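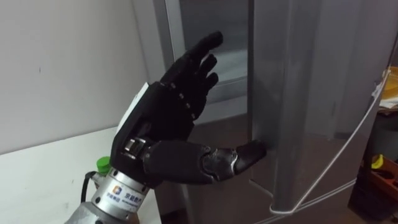 Reading Buddies at Ivside: What We Learned From One Term of Paired Reading
Student project report, Community Education course
Last updated: August 29, 2020

We wanted to find out if paired reading could get more kids at Ivside Elementary to pick up a book at home. Our group had all helped out in the after-school room before, so we knew the shelves were full and hardly anyone borrowed from them. That bugged us, and it became our project!

The setup was simple. We matched 33 second graders with fifth graders who liked to read, and each pair met for 20 minutes twice a week, ending in April. The younger child always chose the book. Comics counted, joke books counted, and one pair spent three weeks on a single guide to sharks (they could both recite most of it by the end).

Books came from two places. The school library lent us what it could, and Boateng, the bookstore on the main street, gave us 288 used paperbacks. Sorting those took a whole afternoon and was probably the most fun we had all term. We also got a $2,000 grant from Tokum, which paid for snacks, book bags and a set of Ludo early readers. The Ludo books are short and pretty silly, and they were gone from the cart every single session.

Each child kept a reading log with a parent's initials. Before the project, most of the logs were blank on weekends. By the last month, 19 of the younger readers were logging something on most weekends too. We were thrilled with that, though we should say that parents filled in the logs differently, and a few logs never came back at all.

The fifth graders surprised us most. Several of them began practicing the book the night before so they could do the voices. Two asked to keep going past the end date - we said yes right away.

Some things we would change. The room was too loud with every pair in it, so next time we'd split into two groups. We also want more books in Spanish, which families asked for early on and we were slow to find. And the log needs to be one page. Ours was four, and it got folded into all kinds of shapes.

We are writing up the pairing sheet and the new log now so the next class can use them in the fall.

14 shares | 3 comments
Contact the course office | © Ivside Community Education | Back to top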